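Search the notebook
Search
Entries Parts People

2020-02-20

Two-arm project, student group, long evening. Writing this up before I forget which config file we ended on (it was the one called Markgate, and yes, I know, I'll rename it).

Quick catch-up for those of you who missed it. We have until April to show the soft goods task at the club demo. Soft goods means fabric, basically anything that flops. Last term's group did rigid stuff and it went great, and I think we all came in a bit cocky. Fabric is a whole different animal! You pick up one end and the other end does whatever it likes.

First thing I did was go through the episode list with Oana Voicu, who has been keeping it in Jotley. We are at 568 episodes total across everybody. I was all excited about that number until she pointed out how many are from the early setup, back when the left wrist mount had a different tilt. We went back and forth on whether to toss those. Decided to keep them in their own folder and train once with and once without. Mircea Ilie thinks it won't matter. I think it'll matter a lot. There's a coffee riding on it.

Then on to the tray part. The idea is simple: little stuff sits in the fabric tray, one arm steadies, the other arm picks. In practice the rim of the tray is the trouble. It's shallow and it's soft, so if you come down a touch too far out you're pushing on the rim instead of reaching over it, and the whole tray scoots along the table. I tried coming straight down from above with the right arm and I like that a lot better than the slanted approach we'd been teaching people.

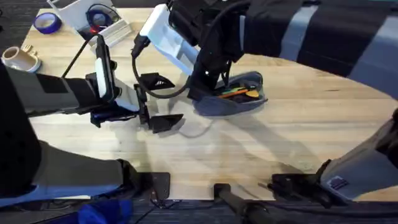

Right arm over the gray tray, left arm waiting next to it.

Settings for the tray runs, for whoever picks this up: speed limit down to 22 percent on both arms, grip force left at default, approach height set by hand at the start. I did 12 runs that way. The first few were ugly, mostly me being impatient on the controls, and then I got into a rhythm. Notes on individual runs are in Jotley under my name, tagged "tray straight down."

Stuff I noticed while doing it:

- Small things near the rim are harder than small things in the middle. The fingers want to catch the fabric along with the item. Mircea suggested closing halfway, lifting a hair, then closing the rest of the way. Tried it, felt good, needs somebody other than me to try it.
- The dark items are a pain in the camera view. The bright ones are easy to find on the monitor, the dark ones just melt into the bottom of the tray. We may want to swap in lighter ones, but then we're kind of cheating, so let's talk about it.
- Watch the wrist cable when the arm points down. It has plenty of slack, maybe too much. I kept an eye on it the whole time and I'd rather have it tied back a little. Hashmi clips are in the second drawer if anyone feels like doing it before me.

Shadows came up again too. The light in the room makes long ones across the wood and Oana is worried the model will latch onto them. I'd like to record a batch with the blinds half down and compare. Cheap test, no excuse not to do it.

OK, the two-handed hold. I had the most fun with this one, so sorry in advance if I go on a bit. Both grippers take one end of the fabric piece each and hold it between them, and from there we want to do a slow sideways move and then lay it flat. Sounds like nothing. But the two arms have to agree with each other – if the left gets even a little ahead of the right, you're either stretching the fabric or bunching it up, and on the controls you can't feel which. You have to go by eye.
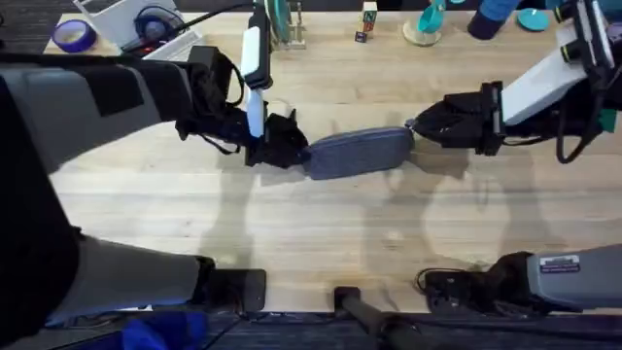

We've been running the two sides as separate leaders, one person driving both, and my hands are just not that even. My left lags. Mircea's right lags (he's left-handed, go figure). So the plan is to try the linked mode in Cesance, where one arm leads and the other keeps a fixed distance. I read through the manual page twice and I'm still not sure if the distance is measured from the finger tips or from the wrist. If it's the wrist, the number we've been typing in is wrong and that would explain a lot. Somebody please check before I do something dumb with it.

Also, pinching right at the very tip of the fabric gives you nothing to work with. Go in deeper. I'd been telling the new students to grab "the end" and they took me at my word, poor things. New wording: get a good bite, then pull gently until it's straight.

Things to do next time, in whatever order:

Tie back the wrist cable.
Blinds half down, tray runs again, same settings.
Answer the Cesance distance question.
Get at least 2 of the new students on the controls from the start, not at the end when everybody wants to go home.
Rename the config. I mean it.

Stopped there. Arms parked, logs copied over, monitor off.

Comments

Oana V.: It's the wrist. Page after the one you read. I added the offset to the sheet.

Mircea Ilie: Tried the half close on my own tray runs and I'm keeping it. Still want my coffee.

guest: Is the sideways move at the same 22 percent, or did you slow it down more?

Oana V.: Same for now. He forgot to write that part down.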